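**FOR IMMEDIATE RELEASE**

# Fundia puts 2322 names of the dead of Cledum into one public book

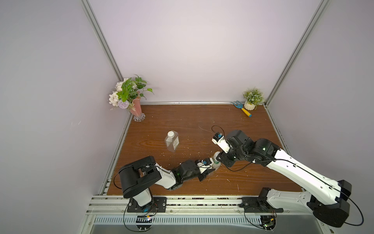 Fundia, the bereavement charity of Cledum, will open the Wilczyńska Book of Names to the public on 13th August. The book holds 2322 names of people from the town and the nearby villages who have died and whose families asked for them to be remembered. It will be kept in the reading room of the Fundia house on Mill Street, where any person can ask to see a page and sit with it for as long as they wish. Families who visit on the opening day are invited to bring a small thing for the remembrance table. Artificial flowers are as welcome as fresh ones, and an arrangement of the size of the white and cream blossoms in the pink vase is very suitable. Potted plants may also be left, if they are small, and toys may be placed for children who have died. Candles with a flame cannot be accepted.

The book is named after the Wilczyńska family, who began it 24 years ago in a school notebook after a winter in which several of their neighbors died. At that time many people in Cledum were buried without a notice in the newspaper, and the family wanted that the names should be written down somewhere. They wrote only the name, the street and one line from the relatives. The same form is used today.

The old notebooks had become weak, and many of the early pages were in pencil. Work on the new book started in January. Every name was copied by hand onto heavier paper, and every line was read aloud to a second person before the page was accepted. Where a family could be found, they were asked to check the spelling. The notebooks themselves will stay in a closed cabinet and can be seen by request.

"Some of the lines are very short," said Shayne Treloar, director of Fundia. "One says that he repaired bicycles and did not ask for money. One says only that she sang in the kitchen. We did not correct anything and we did not make anything longer. If a daughter wrote six words, then there are six words."

The printing and binding were paid by Skelix, a paper company with its office in Cledum, together with gifts from families. The book is in 2 volumes. The first contains the names from the original notebooks, and the second has the later names and empty pages for new ones.

**Opening day**

The doors of the Fundia house open at 2 in the afternoon. There will be a short reading of names by members of the families, followed by music for cello and voice. Tea and cakes will be served in the yard, or in the hallway if there is rain. Entry is free and it is not necessary to reserve a place. The reading room is on the ground floor and has a wide door for wheelchairs.

Visitors who find the room too crowded can come back on another day. After the opening, the book can be seen during the normal hours of the house, and a member of the staff will turn the pages.

**How to add a name**

A name can be added by a relative or a close friend. The person should have lived, worked or gone to school in Cledum or in one of the villages around it. There is no limit on how long ago the death took place. Forms are available at the Fundia house and at the town library. The line of remembrance may be in any language, and there is no fee.

Families who already have a name in the book and who wish to change the line should speak with the staff before the next pages are written.

**About Fundia**

Fundia offers conversation groups, home visits and help with funeral papers to people in Cledum who have lost someone.

**Press contact**

Shayne Treloar, Director
Fundia, Mill Street, Cledum

Journalists who wish to take photographs in the reading room are asked to speak with the director before the opening. Pages of the book may be photographed only with the agreement of the family.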